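About Skutent

Hello, and thanks for wandering over to this page. I'm Sumeya, and Skutent is my little business. I make personalised birthday story letters for children, printed on thick paper, folded by hand and posted in an envelope with the child's own name on the front. If you've ever watched a five-year-old get proper post you'll know why I got hooked on this!

It started with my niece. She was about to turn six, I had left it far too late to buy anything decent, and I sat down one evening and wrote her a letter from a badger who said he lived under her street and had heard there was going to be cake. She wrote back. So the badger had to write back as well, and by the end of that summer he had a wife, a leaking roof and a long-running row with a heron. My sister started passing the letters round at the school gate and people began asking whether the badger knew any other children.

He's called Hamau, by the way. My niece named him and I've never managed to get a sensible explanation out of her.

I still write most of the stories myself. There are four characters you can pick from now – Hamau the badger, Dament the lighthouse keeper, the Namboodiri sisters (they run a night bus for owls) and a very forgetful giant who doesn't have a name, which is rather the point of him. When you order, I ask for your child's name, age, the town they live in, something they're good at and something they're a bit worried about. You can leave that last one blank. Plenty of people fill it in though, and those are often my favourite letters to write, the ones where the giant turns out to be nervous about swimming lessons too.

Efthymia Tzavaras draws all the borders and the little pictures in the margins. She does them in ink at her own kitchen table and sends them to me in batches, and I scan them in. Ermanno Tedesco looks after the printing and knows far more about paper than I ever will. He talked me out of the shiny stuff in our first year and I'm very glad he did, as children want to write on these things and felt tip slides straight off a shiny page.

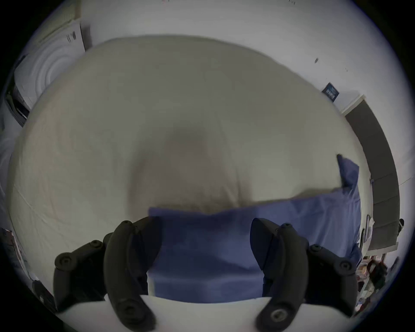 Tiruwork Feyisa wrote to us in May to say that her son had kept his first letter from Dament for two years and could recite most of it, including the bit about the soup, and would we please think about doing a longer one for older children who still like the lighthouse but don't want to be talked to like babies.

So we did! The longer letters run to four pages and they're meant for ages eight to eleven. There's a puzzle on the last page and I'm told it's quite hard. If your child gets stuck they can write to Dament for a clue, and he will answer, though he's slow. (It's a long way down from the top of the lighthouse and he has bad knees.)

A few practical bits, as I get asked these a lot. Each standard letter is 300 words long, give or take nothing – I'm fussy about fitting it on the page properly. I take on no more than 200 orders a month so that I can read every one through before it goes out. December fills up first, then the start of the summer holidays, so do get in early if you've got a birthday near either of those. If a name has an accent or an unusual spelling, please type it exactly as you'd like it and I'll copy it exactly. I've had a name with a silent letter in the middle my whole school life and I know how cross it makes you.

We don't sell your details to anyone and we don't keep what you tell us about your child once the letter has been posted, apart from which character they had, so they don't get the same story twice.

Kalkidan Seyoum answers the emails in the mornings and I do them after tea. If you'd like something we don't offer, such as a letter for twins, or a letter for a grandad (we've done several grandads), just ask. The worst I'll say is that the owls are fully booked.

Sumeya Tsegaye
Skutent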